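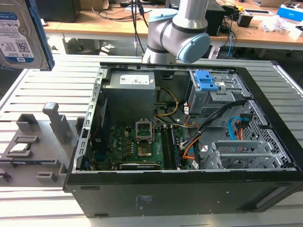 *Cell 2: open tower on the bench, arm above it, processor in its pocket on the parts tray.*

# Assembly cell software, Monday meeting

Started 10:00, or rather 10:07, the door code having been changed again. Present: control, perception, planning, tooling. Apologies from the Bikard liaison, who has sent a slide deck in their place. The deck was not opened.

## 1. Minutes of the last meeting

Agreed, apart from the line saying the planner was "finished". Planning asked for this to read "merged".

## 2. Perception

- The socket detector now tells an open retention bracket from a closed one. It remains less sure about memory slots, and on Thursday's run reported one in the mesh panel with a confidence most of us would envy.
- Cables are still the main trouble. The segmenter treats a bundle as a single object until one wire curls away from it, at which point it becomes two objects and the tracker starts again from nothing. Perception proposed merging masks by colour. Control pointed out that yellow and black wires often travel together. Perception withdrew the proposal and will bring a different one.
- Reading drive labels: the 1.0TB label on the WD drive comes through when the drive is held upright. Tilted, the reader returns an empty string, and the task layer takes an empty string as permission to carry on. **Task layer to stop doing this.**

## 3. Planning

- Fodlow 3 is on the cell machine. Of 149 recorded start poses, it found a path for all but 7. The old version failed on 60, so there was a short period of good feeling.
- All 7 involve reaching past the drive cage with the wrist turned the long way round. Planning believes the collision model of the cage is too fat. Tooling believes the collision model is the only thing standing between them and another afternoon with a file. The padding stays as it is until someone measures the cage.
- The planner has no idea that cables exist. This was raised in March, and again in April. It is now a ticket.

## 4. Control

- Force limit on the processor placement has been lowered. The arm now gives up politely before contact, which is safe but does not build computers. A value in between will be tried.
- Drekura driver: the stop command is acknowledged before it is carried out. Control described this as "optimistic". The supplier describes it as documented. We found the page and it is, in a footnote.
- Logging at full rate filled the disk again. Someone suggested a larger disk. Someone else suggested reading the logs. The meeting moved on.

## 5. Tooling

- Tray file and tray definition now share one source, so moving a pocket in the drawing moves it in the software. Old definitions are to be deleted, including the one called `tray_final_new`.
- Llorente, the replay viewer, opens in under a minute. It still can't be closed by any normal means.

## 6. Actions

| Who | What |
|---|---|
| Perception | New proposal for cable masks |
| Planning | Measure the drive cage, with a ruler if need be |
| Control | Try three force limits and write down which was which |
| Control | Wait for the real stop state from Drekura |
| Tooling | A quit button for Llorente |

## 7. Any other business

The name of the cell. Deferred.

Closed 11:20. Next meeting same time, same room, door code to follow.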